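Folding Laundry on a Bed: What I Found Out for My Home Studies Project

So my topic ended up being laundry, which got a laugh when I said it in class. I picked it because I fold everything on my bed and it takes me forever, and I wanted to know if the bed was the problem or if it was me. (Spoiler: mostly me!)

The plan was pretty simple. I did 10 folding sessions in February, all on the same bed, and wrote down the time and how annoyed I was at the end. My notes came to 600 words before I even started this report, and most of that is complaining about anything bigger than a towel.

Small stuff was easy. T-shirts, pillowcases, dish towels, all fine. Big soft pieces of cloth were another story. If you grab one in the middle it just bunches up into a point and the rest slides off wherever it wants, and then you have to hunt for the corners all over again. I lost more time looking for corners than I spent folding.

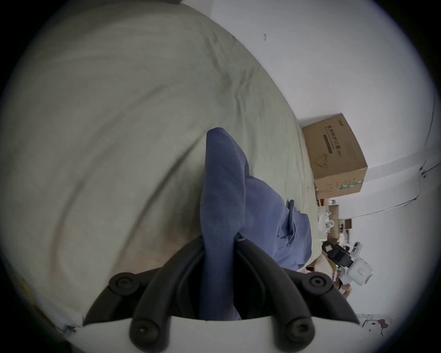 The other thing I noticed was the sheet underneath. When the bedding was wrinkled, I couldn't get a flat fold on top of it no matter how much I smoothed. Once I started pulling the sheet tight first, my folds came out a lot straighter. It adds a little time at the start but I stopped having to redo things, so I kept doing it from session four on.

I also tried two methods from the class handouts. The Fleury method has you find two corners, hold them up and let the cloth hang before you lay it down. The Trundley method starts flat on the bed and works in from the edges. I liked Fleury for anything big and Trundley for shirts. My slowest session was 24 minutes, and that was the one where I used no method at all and had a show on.

If I did this again I'd use a table for at least half the sessions so I'd have something to compare with. I'd also want the same pile every time, because some weeks I had way more towels and that messes up the times. My full notes with the session chart are stapled to the back.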